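Ticket: Kavance mini-split, bedroom head blows warm after 14 minutes
Status: Closed (reopened twice, closed three times)
Unit: Kavance two-zone heat pump, outdoor unit plus two wall heads
Thermostat: Grulaser wireless, one per zone
Opened by: homeowner
Month: July

Original report

Zone 1 (living room) cools fine. Zone 2 (bedroom) cools for 14 minutes and then blows air the temperature of a dog's breath. The fan keeps running. No error light. The Grulaser thermostat says "Cooling" the whole time, with a little snowflake, which I have come to take personally.

Outside temperature this afternoon was 92. Set point 72. Room holding at 81 and climbing.

Things I already did, so you can skip that part of the script:
Cleaned the filters in both heads.
Turned it off and on at the remote.
Turned it off and on at the breaker.
Waited five minutes between off and on, as the manual asks, and used them to read the rest of the manual.

Reply from support, 10:20 a.m.

Thank you for contacting us. Please clean the filters and turn the unit off and on.

Update from homeowner, 10:45 a.m.

Done again, in the interest of science. Same result, 14 minutes on the kitchen timer.

I also hosed off the outdoor coil, which had a fair amount of cottonwood fluff in it. Living room now cools slightly better than it did. Bedroom unmoved.
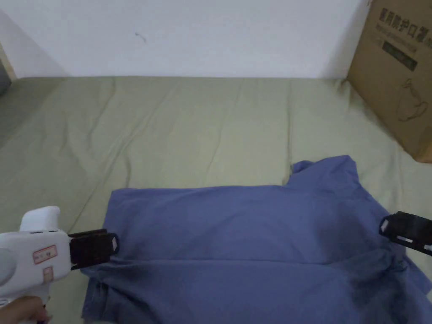 Swapped the two Grulaser thermostats between zones and re-paired them, which takes nine button presses and a paper clip. If the thermostat were bad, the problem should have moved to the living room. It stayed in the bedroom. So I'd like to rule out the thermostat, although I'm told it comes up again later in every one of these tickets.

Reply from support, 1:05 p.m.

Please confirm the thermostat is paired to the correct zone. Also please tell us the air temperature leaving the bedroom head when it is cooling, and again when it stops.

Update from homeowner, 2:30 p.m.

A good question, thank you. Measured with a probe thermometer pushed just inside the louvers:

Start: 79
Five minutes: 58
Ten minutes: 55
14 minutes: 57
20 minutes: 76

The outdoor unit does not stop. It drops to a low hum and carries on serving the living room. The copper line to the bedroom sweats nicely to begin with and then dries off. The living room line sweats all day.

With the living room head switched off at the remote, the bedroom cools for as long as I care to stand there (35 minutes). Turn the living room back on and the clock starts again. I would call that a clue.

Reply from support, 3:15 p.m.

This suggests the two zones are wired or piped differently from each other at the outdoor unit. Example: refrigerant lines on ports A and B, communication cables on B and A. The unit would then open the valve for one room while listening to the other. Please have the installer check. Closing ticket.

Reopened by homeowner, 3:20 p.m.

The installer was Pisanano Heating & Cooling. Their phone now reaches a place that does window tinting. Very pleasant people, can't help.

Also, if the lines were crossed, wouldn't running the bedroom alone cool the living room? It doesn't. The bedroom gets cold and the living room sits there. Please don't close this one for a bit.

Reply from support, 4:40 p.m. (different technician)

Agreed, crossed lines don't fit. Look at the sensors. Each zone has a small temperature sensor clipped to the pipe at the outdoor unit. If the bedroom sensor has slipped off its clip, it reads the air inside the cabinet. On a hot day with both zones running, the board can misread that circuit and choke the valve down. With one zone running the cabinet stays cooler, and you might never see the fault.

Power must be off at the disconnect before the side panel comes off. If you aren't comfortable with that, please hire a licensed technician.

Update from homeowner, next morning

Hired one. Cù Mechanical, one person, one van, $100 for the visit. Panel came off (four screws, one of them rounded over, courtesy of the window tinters' predecessors). The bedroom sensor was hanging by its wire about an inch from the pipe. The clip was in the bottom of the cabinet, under a wasp nest, vacant.

Sensor clipped back on, foam wrap put over it, panel back on with four good screws.

Both zones running since 9 a.m. Bedroom head at 55 and steady. Room reached 72 before lunch. Ticket may be closed.

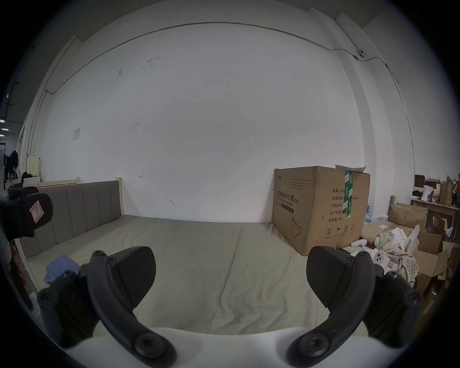
Zone 2, bedroom: bed and headboard.

Closed by support, 1:10 p.m.

Reopened automatically, 1:11 p.m.

Your satisfaction survey is incomplete.

Update from homeowner, 1:30 p.m.

Survey done. Gave the second technician full marks. In the box for other comments I suggested that the sensor check go on the first-line list, somewhere ahead of the second filter cleaning.

Closed by support, 1:32 p.m.
Resolution code: Thermostat pairing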